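Chapter 6
Inside the Case: What Is Worth Keeping?

By the end of this chapter you should be able to:
name the main parts on a desktop motherboard
tell a part that is dead from a part that is merely old
remove and refit a processor without bending anything
read a refurbisher's claims with some suspicion

Most books on repair open by telling you that an old computer is a treasure chest. I have opened a lot of them and I would put it lower than that. An old desktop is a box of parts, a few of which still have some use, and the trade that has grown up around them makes promises it can't always keep.

Take the Wulside workshop, where much of the material for this chapter was gathered. In June its intake book listed 2419 desktop towers. The manager, Evander Cairns, told me that nearly all of them were "recoverable". I asked what he meant by recoverable and got three different answers before lunch. A tower that starts up is recoverable. So is one that doesn't start but has a good power supply. So, it seems, is one that can be sold for the weight of its metal. When you see a percentage in a brochure, ask which of these is being counted.

Cường Lưu, who taught the bench course there, was harder to impress. He had his students write down what was wrong with a machine before they touched a screwdriver, and then write down how they knew. The second column was usually blank. "It's slow" is a complaint from the owner. It tells you nothing about the processor, and swapping the processor on the strength of it is a guess that costs money.

6.1 The processor and its socket

The processor is the part beginners most want to handle and the part least likely to have failed. It sits in a socket near the middle of many boards, held by a metal frame with a lever. Lift the lever, open the frame, and the chip comes straight up. It should never need force. The flat metal lid on top is a heat spreader, and when the machine is running a cooler has to be pressed against it with a thin layer of paste between. Scuffs on the lid look bad and seldom matter. Damage underneath is another story.

Before you lift anything, note which way round the chip sits. Every manual says that it will only go in one way. That is true of a chip that has been seated properly – it is less true of a student in a hurry. 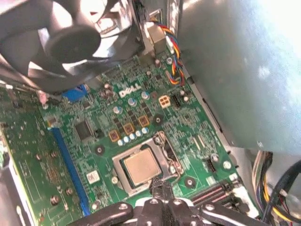
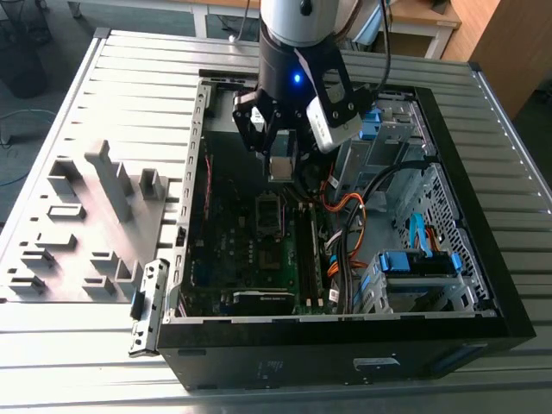
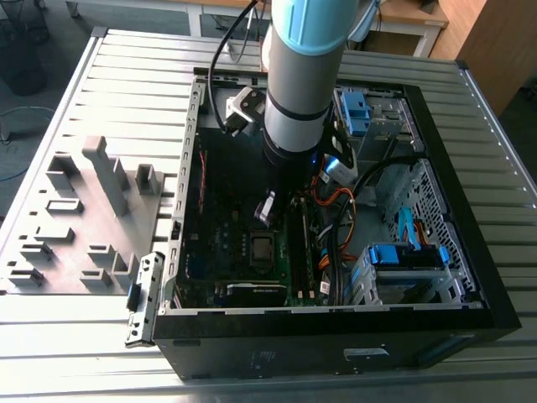
You will read that sockets wear out with use. The Pringle handbook allows 42 insertions, the Bernum guide allows up to 1000, and neither says how the figure was reached. I would treat both as decoration. What I have seen kill sockets is dirt, fingers and a chip lowered at an angle, and any of those can do it the first time.

Memory gets the same loose treatment. Sellers such as Ginine offer "tested" modules at $59 a set, and the word tested can mean an overnight run or a single start-up – ask for the log. If there isn't one, run your own test and keep the result with the machine.

Before going on to 6.2, find a tower you are allowed to take apart, unplug it, and lay it on its side with the panel off.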